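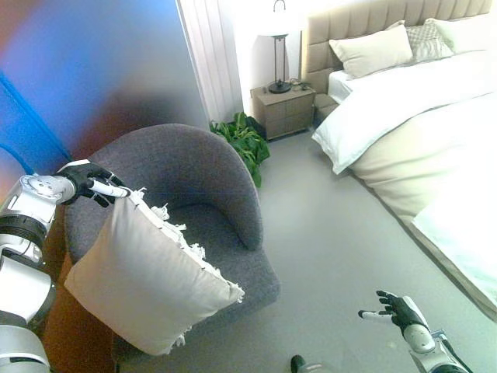

Hausverwaltung_Eltville
Betreff: Textilpflege in den Gästezimmern
Für die Gästezimmer unseres Hauses gilt ab Mai eine neue Regelung zur Pflege der Zierkissen. Betroffen sind insbesondere die quadratischen, cremefarbenen Kissen mit weißen Fransen, die den dunkelgrauen Polstersesseln zugeordnet sind. Sie sind bei jedem Gästewechsel aufzuschütteln und auf lose Fäden zu prüfen. Kissen mit mehr als 2 schadhaften Quasten gehen an die Wäscherei Gerkthorpe.

Thibodeau
Der Regelung wird im Grundsatz zugestimmt. Bedenken bestehen hinsichtlich der Wäscherei: Fransen verfilzen in der Maschinenwäsche. In unserem Haus wird ausschließlich von Hand gereinigt.

Objektleitung_Trelville
Dem ist zu widersprechen. Im Wäschesack bei niedriger Schleuderzahl sind hier bislang keine Schäden aufgetreten. Handwäsche ist bei unserem Bestand personell nicht darstellbar.

Thibodeau
Um welchen Bestand handelt es sich?

Objektleitung_Trelville
2000 Stück, verteilt auf sieben Häuser.

Hausverwaltung_Eltville
Beide Hinweise werden aufgenommen. Die Verwendung von Wäschesäcken wird vorgeschrieben. Die Kissen auf den Betten sind hiervon nicht berührt.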